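Altent Clothes Handling Study: Your Questions, Our Answers 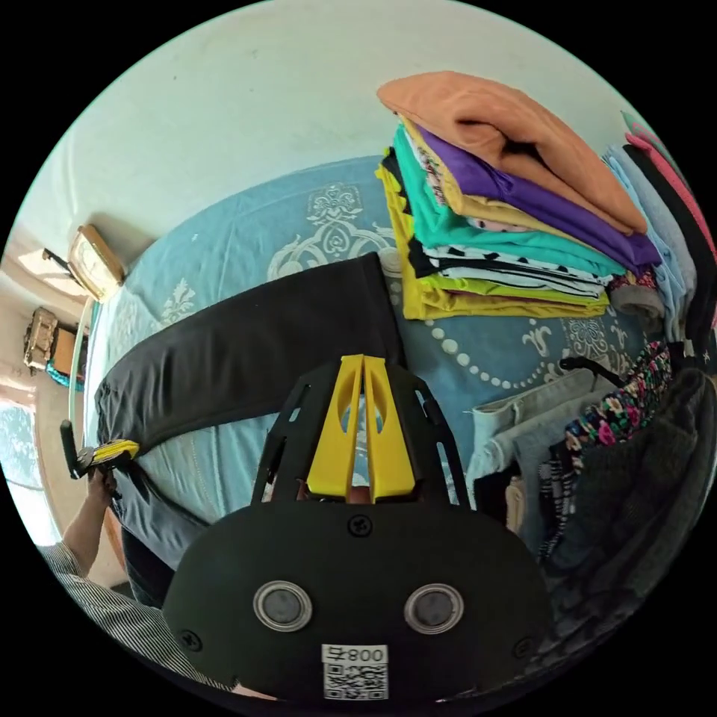

What were you trying to find out?
We wanted to know whether a robot arm could learn to handle clothes at home from people showing it how, using a tool they hold in their own hands. Clothes are a lovely hard problem (they slump, they slide, and no two shirts fall the same way twice), and we had a hunch that ordinary bedrooms would teach more than a tidy lab bench could.

How much data did you use?
The final training set has 4,000 demonstrations recorded in 16 homes. We set aside another 361 for checking our work, all from homes the model had never met, and we kept our hands off those until the very end, tempting as it was to peek!

How well did the method do?
Out of 861 trials on the arm, the policy we call Hestum finished more of the hanging tasks than our older one, Fotitz, which learned only from lab recordings. Folding was closer, and for thick knitwear we really can't claim any improvement yet. The full tables are in the report, with the failures sorted by type of garment.

Do I need a robot to record demonstrations?
You don't, and that's a big part of why we like this way of working. A gripper you can carry and a bit of practice will get you going. The arm only comes in later, when it's time to test.

Can I use the data myself?
We'd love that. Write to Kieran Sugden on the Altent team and tell him a little about your project. The next release is planned for August.

Page last updated 2/28/24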